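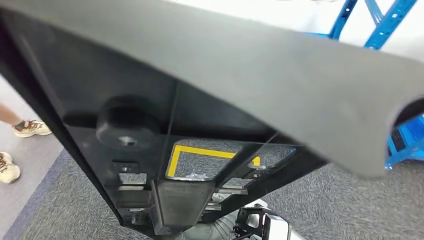

Step 3: Check the back of the panel

Turn the panel so the underside faces you and tilt it toward the light. Glossy black plastic hides cracks when you look at it straight on.

Start at the round mounting post. Look into the small recessed hole in its center and pick out any flash with a wooden toothpick. Do not use a drill bit. Run a fingertip around the base of the post and feel for a hairline split.

Next, go over the cutouts. The wide rectangular opening and the smaller rounded one should have clean edges. Trim stray plastic with a hobby knife, cutting away from the corners. Leave the short tabs between the small square openings alone. If one is broken, set the panel aside.

Press lightly on the thin ribs and webs. They should not click or move.

Finish with the curved rim. Wipe it with a damp microfiber cloth, including the hollow side of the lip, where dust collects. Skip glossy trim sprays on the textured finish. They leave streaks.

Step 4: Label and store

Write the part number on masking tape and stick it to the inner face. On our shelves the large panels are 740 and 422. Stand each panel on cardboard with the rim up and leave 30 mm between panels. Do not stack them flat.

Questions about damaged tabs go to Hsin-yi Yuen at the Plallex parts desk.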